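Subject: Re: [typeset-l] Gray background in scanned pages, and the despeckle step
From: Tirta Pattinasarany
List: typeset-l
Thursday, 9:40 pm

On Thursday the Plundow desk wrote:
> We are scanning the Sullden parish newsletters (346 issues, most of
> them mimeographed) and the paper comes out as a gray field instead
> of white. Raising the white point fixes the margins but eats the thin
> strokes in the body text. Despeckle at setting 2 removes the dirt and
> also most of the periods. Is there an order of operations that works,
> or do we have to treat each issue by hand?
>
> Also, does anyone still use the Pramico presets?

There is an order that works for most mimeograph stock, and you should not need to treat issues one at a time. You will need to sort them into batches first.

The gray field has two components. One is the paper color, which is nearly constant across a page. The other is uneven light, which changes slowly from one side of the sheet to the other. Raising the white point treats both as a constant. It sets the threshold by the darkest part of the background, so everything in the brighter part gets pushed too far, and that is where your thin strokes go.

Flatten first. Make a copy of the page, blur it with a radius well above the line spacing (I use 90 pixels for newsletter text), and divide the original by the copy. The result has an even background near white and the strokes keep their relative weight. Only then move the white point, and move it very little.

A plain light surface is a convenient way to see the size of the problem. The drift is hard to judge on a page full of type and easy to judge on a blank one. Scan or shoot a clean sheet under your normal lamps and read off values at the corners and the center.

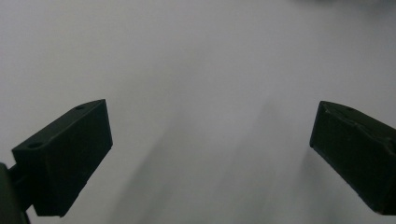

If the spread between the highest and lowest reading is under 2 percent, skip the division and correct for paper color only. Above that, divide. The Zoëga overhead stand I work with has never come in under the limit on its left side, whatever I do with the lamps, so I divide everything and stopped checking.

On despeckle: leave it off until after you have made the bilevel image. On a grayscale page the filter cannot tell a period from a fleck of toner, as both are small and dark with soft edges. On a bilevel page you can filter by connected area. Measure twenty or so periods from one issue, take the smallest, and set the limit at 40 percent of its area. Some dirt will survive. Leave it. Readers forgive a dot in the margin sooner than a missing decimal point in the accounts, and your OCR pass will drop isolated marks outside the text block anyway.

The order, then:

1. Deskew on the grayscale file.
2. Flatten by division.
3. White point, small adjustment.
4. Bilevel conversion with a local threshold.
5. Area filter.
6. Crop.

Crop last. If you crop before step 2 the blur has nothing to work with near the edges and you get a dark rim on every page. I did a full year of a seed catalog that way and had to run it again.

For batching, sort by duplicator stock and not by date. Parish offices bought paper when they ran out, so one year may hold three kinds. The bluish stock needs its own threshold. Purple spirit-duplicator pages should come out of the set entirely – they fade in the red channel and want a different treatment, which I can post separately if there is interest.

Tone will shift across even a matte surface. It can run cooler toward one corner and brighter toward the opposite side. I would not trust the eye for the amount, only for the direction. 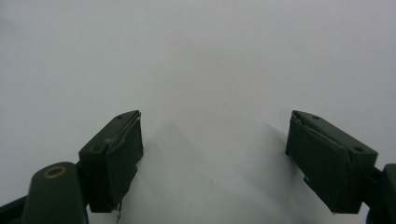
Pale matte surface, grayer toward upper left, brighter toward upper right.

The Pramico presets still load, but they were built for offset printing. The "newsprint" one applies a sharpening step before thresholding, and on mimeograph that puts a halo around every letter. If you want to keep them for the file naming, turn off sharpening and both noise settings. At that point little is left of the preset, and a short script is easier to maintain.

One question back: are your masters stored as 8-bit or 16-bit? Division on 8-bit files gives visible banding in pale areas. It does no harm if the bilevel version is all you publish, but if you plan to offer the grayscale too, rescan one issue at 16 and compare before committing to the rest. I can look at a sample page from each batch if you put them somewhere I can reach.

Tirta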